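Keeping lemon slices and ice sorted before people arrive?
Posted 2023-05-22 in Food and Kitchen

Doing a small lunch for 12 on our brown table. Steamed buns, cold drinks, lemon. Last time (April) the lemon went dry and curly and the ice was a puddle before anyone sat down. How far ahead can I slice, and what do you put the ice in? Got one decent bamboo board and a few bowls, no ice bucket. Don't want to spend loads.

Holtard

Slice the lemons last. If you must do it early, lay them flat in a tub with a lid, bit of damp kitchen roll on top, fridge. 4 hours is fine, overnight they go bitter I think. Chill the bowl for the ice as well - freezer for a bit before you fill it, makes more difference than youd expect.
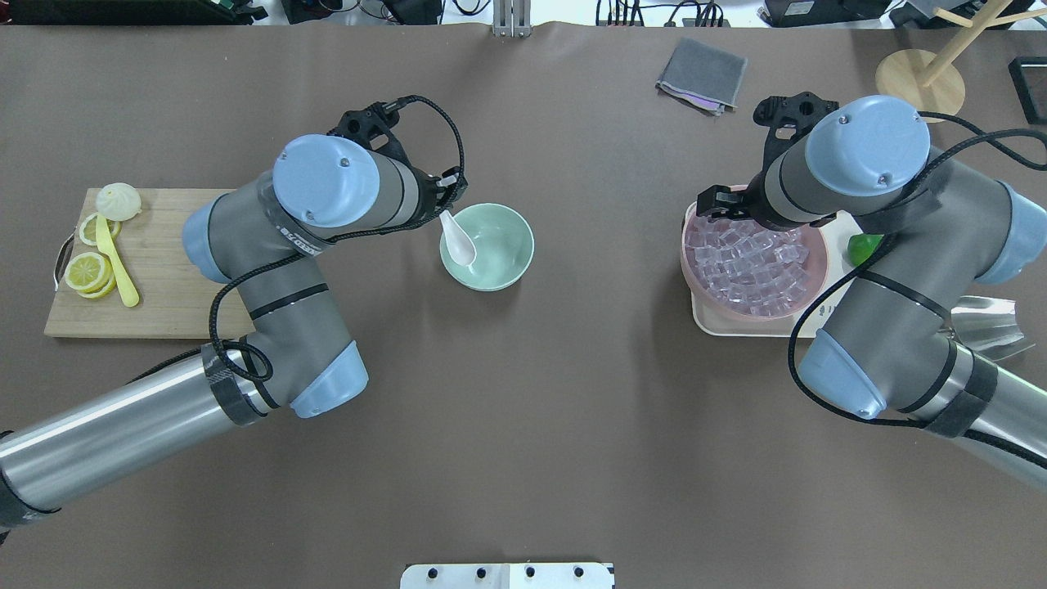 Ice goes out last of all, and only one bowl at a time, rest stays in the freezer. A tray under it saves the table from drips, same as the cream one under the pink bowl of ice there. Buns I'd keep off the lemon board if you've got a second one, they soak up juice and go soggy underneath. With the bun and the slices sharing like that I'd at least leave a good gap. Spoon in an empty bowl next to it for whatever sauce you're doing. Dont put the sauce out early either, it skins over.

Pralta

Just buy a bag of ice on the way home?? Life's too short

Brannigan

Agree with Pralta re the bag but still chill the bowl. Also a wide bowl melts quicker than a deep one, more ice sat in the warm air. Pour the water off when you top up. For buns - keep them in the steamer lid on till the last minute, they go tough once they're out.

Huris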